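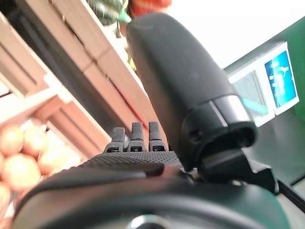
Ticket 2809: Player profiles show wrong team and missing season stats

Status: Resolved
Product: Wokham player profiles
Feed: Militz roster feed
Reported by: Cestuvetti fan site, editor account
Priority: Normal

Original report

Since the November roster update, several defensive players on our site are listed with the team they left in the summer. Four safeties are affected so far. The name and photo at the top of each profile are right. The team line is wrong, and the season table underneath stops after the rookie year. For one of them we have two full seasons of games on the old site, and the second one is gone.

Readers are writing in about it. We also get the wrong team in the short bio text, as that text pulls from the same field. We have not changed the template. We cleared the page cache once and it made no difference.

Expected: current team, all seasons.
Actual: old team, rookie season only.

Support reply, 9:40 a.m.

Thanks for the report. Please send the following:

- the profile links for the four players
- the feed log from the last sync (Settings, Feeds, Militz, Show log)
- whether you have manual overrides turned on for any of them

Please don't delete and re-add the players for now. Re-adding gives them a new ID and any articles tagged with the old one will lose the link.

Customer reply, 10:15 a.m.

Links sent through the form. Overrides are off for three of them. The fourth has an override on the jersey number only, which we set before training camp when he switched numbers.

From the log:

sync started
roster: ok
transactions: error 400, bad request
season totals: skipped
sync finished with warnings

We get the same lines every night. The dashboard shows a green check mark next to the sync, so we didn't look any further. 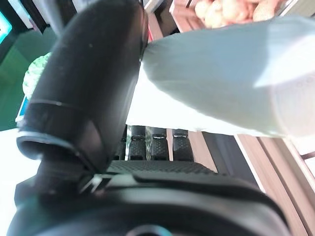

Pale mint-green fabric held against a black gripper finger.

Support reply, 11:05 a.m.

The log explains most of it. The transactions request fails, so the profile never hears about the move. Season totals are skipped when transactions fail, and the site keeps whatever it had stored before.

Steps to try, in this order:

1. Go to Settings, Feeds, Militz and open Request options.
2. Look at the field called Team code. After the update it should hold the short code. If it holds the full team name, replace it.
3. Save, then run Sync now for transactions only.
4. If the error is gone, run season totals.

Leave the jersey override alone. It doesn't touch the team field.

Customer reply, 1:20 p.m.

The Team code field had "Cestuvetti" in it. We changed it to the short code and ran transactions. No more 400. Three of the four profiles now show the right team.

The season table is filled in for those three. The fourth player, the one with the jersey override, still shows the old team and only his rookie year.

Another thing we noticed: the stadium line on the team page now reads "Wanigasekara" with nothing after it. It used to say Wanigasekara Field. Is that related?

Support reply, 2:10 p.m.

The stadium line is a separate matter. Militz sends the venue name and the venue type as separate fields, and your template prints only the first. Add the venue type after it in the team header and it will read as before.

On the fourth player, we looked at the profile from our side. There are two records with his name. One was created by hand before training camp, with the new jersey number. The other came in with the feed. Your page is showing the one made by hand, and the feed doesn't update records it didn't create.

We'd like to merge them. Please confirm before we do. The merge can't be undone from the dashboard.

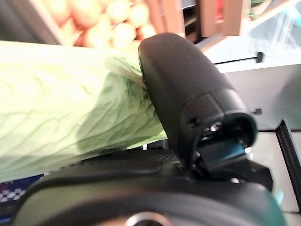
Merge of duplicate record

Customer confirmed at 2:35 p.m. and asked us to keep the address of the older page, which is linked from their game recaps.

Actions taken:

- exported both records and attached the export to this ticket
- set the feed record as the main one
- moved article tags from the manual record to the feed record
- copied the biography text over, including the college section
- kept the old page address and pointed it at the merged record
- removed the jersey override; the feed already has the new number
- ran a full sync

Log after the sync:

sync started
roster: ok
transactions: ok
season totals: ok
sync finished
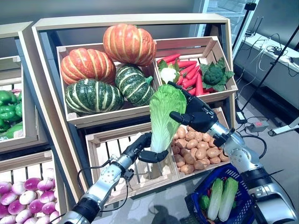
Display crates with pumpkins, squashes and carrots.

Customer reply, 4:05 p.m.

All four are right now. Team line, season table and bio text match. Tackles and interceptions for the second season agree with our own sheet. One recap had lost its tag but we fixed that by hand.

The stadium line is fixed too.

Could the green check mark be changed so it doesn't show when a part of the sync fails?

Support reply, 4:30 p.m.

Passed on to the dashboard team as a separate request. Until then, turn on "Email me on sync warnings" under Notifications. It is off by default.

Closing this ticket. Reply here to reopen it if the old team comes back after tonight's sync.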